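Tenham Pushing Blocks
README for the student dataset, version 2

What this is

A set of recordings made by the robotics club at Tenham during the spring term and finished in June. A single arm pushes small plastic blocks over a wooden board, following short written instructions such as "move the green star next to the blue cube." Every recording has camera frames, arm positions and the instruction text.

The project began as a warm-up for the Vodorby student competition, where teams get a pushing task they haven't seen before and one afternoon to solve it. We wanted practice data that looked like the competition table. It grew from there, and by the end of term three other school clubs had asked for a copy.

Contents

The release has 1000 episodes. Of these, 499 were driven by students with a gamepad, and the rest come from the club's second policy, the one called Hindari in the code. The two kinds are kept in separate folders (human/ and policy/) and should not be mixed without saying so in your write-up.

Each episode folder holds:

frames/ — color frames, numbered from zero
arm.csv — time, tip x, tip y, commanded x, commanded y
task.txt — the instruction, one line, lower case
notes.txt — only present if the driver typed something

Frames in the small download are resized to 256 by 256. The full-size frames are in the large download. Start with the small one unless you are working on finding the blocks themselves. Our first detector did fine on the small frames for cubes and poorly for anything with points.

The workspace

The board sits on a blue perforated table, and the blocks come in four colors. Shapes include cylinders, stars, a cube and a triangular prism. The arm doesn't pick anything up. It only pushes, with the tip kept low over the wood. Instructions name a block by color and shape together, as color alone would leave you guessing between two pieces.
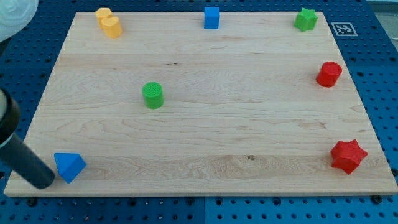 What happens when a block goes over the edge of the board?

The episode is stopped and marked "dropped" in index.csv. The frames up to that point are kept, and the block is put back before the next run. If you only want finished tasks, filter on the status column.

How the episodes were recorded

Students worked in pairs, one driving and one reading the instruction and watching the stop button. Pairs swapped after every ten episodes. Before each run the blocks were spread out by hand, with no fixed pattern. Some pairs were neater than others about this, and it shows in the data: a few sessions have the blocks nearly evenly spaced, and one has them bunched up at one side for most of an hour.

Tip positions are in millimeters, measured from the center of the board. The x axis runs left to right and the y axis runs away from the camera. In version 1 the y axis was flipped. If your plots look upside down, you probably have the old files.

Loading

Run pip install -r requirements.txt, then python load_demo.py human/0001. The script plays the frames in a window and draws the commanded path on top. It has been tested on the club laptops and nowhere else. On the older ones it skips frames.

Splits

train.txt and test.txt list the episode numbers. The test list has 288 episodes and was chosen by session, so no session appears in both lists. Please keep it that way if you make your own split. Version 1 was split at random, and our scores on it were much too high.

Known problems

Arm positions lag the frames by a small amount that differs between sessions. We correct for it in align.py, but the correction is a single number per session and isn't perfect.

Some instructions have spelling mistakes. We left them in. "Traingle" is the most common one.

The word "next to" was never defined. Some drivers stopped when the blocks touched, others left a gap. The status column only records what the pair agreed on at the time.

Lighting changes between morning and afternoon sessions. The window blinds were open for most of the morning ones.

Use

Free for classes, clubs and student projects. Please name the Tenham robotics club if you publish anything with it. The Haque lesson sheets that go with this data are kept in a separate repository and have their own terms, so check there before you copy them.

Contact and changes

Questions go to Constanza Ledesma through the issue tracker. Please give the episode number and which download you have.

Version 2, Wed 2 October — y axis fixed, new split by session, policy episodes added, notes.txt cleaned of student names.
Version 1 — first release, human episodes only. No longer offered for download.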